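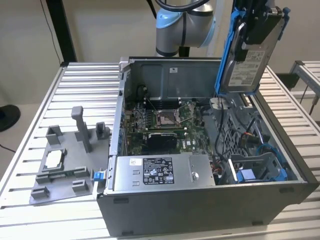

The arm with the hard drive over the right side of the case, CPU socket already open.

Search this diary Go

17 Aug 2020

Back at the bench by eight. The plan for the week is to finish the comparison between the two ways of teaching the disassembly steps, and to have numbers Colin Nuttall can take to Windale. He asked for them in February and I have been promising them since.

The method is simple enough to write down in a paragraph. In the first version the arm follows a fixed path to where the part should be and closes the gripper. In the second version, which we call Ravn, it goes to the same place, touches the part lightly, reads the force at the wrist and shifts until the sideways load drops below a limit. Then it grips and pulls. Everything else is the same in both. Same case, same speed, same grip force, same person putting it all back together after each run (me).

We now have 2694 attempts logged across all the parts. 2316 of them are usable. The others are from the weeks when the force sensor drifted and I didn't catch it, and I am leaving them out of everything. I wrote the rule for leaving them out before I looked at which ones had failed, and I put a copy of the rule in the shared folder so Colin can check the date on it.

Hard drives are the largest group, 918 of the usable attempts. They are the part I care about most. Memory is mostly a matter of opening the latches and pulling straight up, and the fixed path does fine there. The processor is slow but it behaves. The drive sits in a blue plastic carrier in the cage, and the carrier flexes when the gripper squeezes it from the side. If the arm is off by a little, the carrier twists and catches on the cage wall. The fixed path has no idea this is happening and keeps pulling until the safety stop trips.

With Ravn the arm usually feels the twist in the first few millimeters. It backs off, moves over and tries again. It costs time. I have not decided how to report that. If I give only the success rate it looks like a clear win, and if I give only the time per part it looks like a loss. I will probably give both in one table and let Dudcombe argue about it. They are the ones who would have to run it on a line.

Did 22 drive runs today, alternating the two versions so that any wear on the carrier is shared between them. I kept the order on paper as well as in the log. I left the power supply and the graphics card in for all of them, same as last week. Taking them out gives the arm more room and I don't want that in the middle of a series.

One thing I noticed and should follow up. The cables near the drive bay hang down toward the motherboard and they don't go back in quite the same position every time I reset. I have been treating that as noise. It may not be. If a cable leans against the drive, the force reading at first touch will be a bit off and Ravn will correct for something that isn't misalignment. I could tie them back, but then the result wouldn't say much about real machines, where they are all over the place. Better to record the cable position at each reset in three classes (clear, near, touching) and see if it explains any of the retries. Started a column for it after lunch. Nothing to say from half a day.

The printed fixture to the left of the case is still the weak point for the small parts. The pocket is a tight fit and the arm sometimes sets a part on the rim. I asked Stimton for a new print with a sloped edge. They said end of the week. Until then I score a part as done when it has left the case and been released over the fixture, wherever it lands, and I note the landing separately. Colin thinks that is generous. He may be right, but it's the same for both versions.

He called at four and wanted to know if he could say "reliable" in the summary. I told him to wait for the table. He said fine, but he wants it before he drives over.

Tomorrow: zero the sensor first thing and again at noon, drive runs in the morning, start the table after that. Order spare carriers. Also need to back up the log to the second disk, which I forgot on Friday.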